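Section 4. Setting Up the Pluron Cell in Simulation

Welcome to the fun part! By now you have Pluron installed and the license check is green, so it's time to get the two-arm robot standing in its room and picking things up. Work through the steps in order the first time. After that you can jump around as you like.

Last revised 09/10/2023

4.1 Load the room and the robot

1. Open Pluron and choose File > New Cell.
2. Pick the Festutley room from the scene list. The first load is slow while the textures are built, and later ones are much quicker.
3. Drop the robot on the floor marker and press Settle. Let it run 1000 steps before you touch anything.
4. Check the status bar. If it reads code 142, the base has sunk into the floor. Raise it a little and press Settle again.

Note: Saved rooms from December builds open fine, but their lighting comes in too dark. Reset it under View > Light.

4.2 Tune the grip

Thin objects are where this gets really enjoyable, and also where most new cells go wrong. Switch to the wrist view before you close the fingers for the first time.
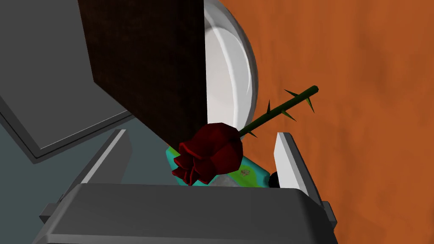 Grip force and contact shape have to be set together. The default contact shape is a plain box, which works well for cans and mugs and badly for anything with points on it. The rose is a great test for this: those thorns along the stem each need their own contact, or the fingers will close straight through them. Once you switch to the fine contact shape you can feel the difference right away in the force plot.

1. Select the object and open Contact > Shape.
2. Change Box to Fine and press Rebuild.
3. Set finger force to the lowest value and close the gripper.
4. Raise the force one notch at a time until the object stops sliding.
5. Save the result as a grip preset. Give it a name you'll recognize next month.

Caution: Don't rebuild a contact shape while the fingers are closed. The solver can throw the object clear across the room, and you'll have to reload the cell.

4.3 Line up both arms

Now bring in the head view. Both grippers should be in sight at the same time, with the fingers open, before you start the alignment.
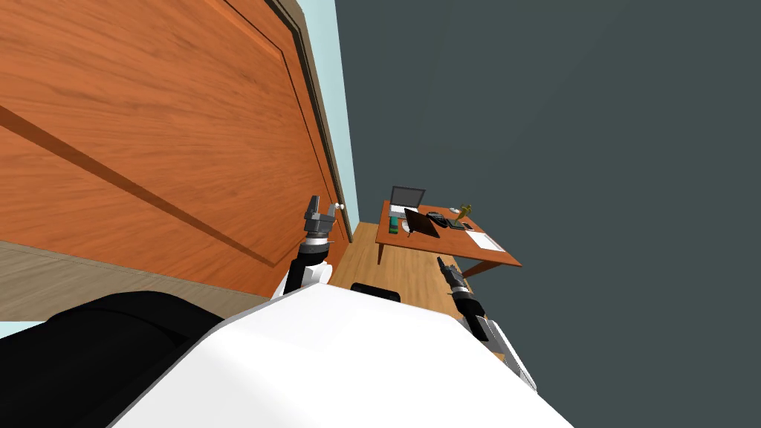

1. Press Home on the left arm first, then on the right.
2. Open Odoi, the alignment panel, and choose Two Arms.
3. Run the check. A healthy cell finishes at step 1592.
4. If it stops early at step 323, one wrist is turned the wrong way. Flip the sign on that wrist and run it again.
5. Save the cell and export it to Nikgate if you plan to share it.

Note: Alignment is stored with the room. Moving the robot to another room means running 4.3 again, but the grip presets from 4.2 come along with it, so all that careful tuning is kept!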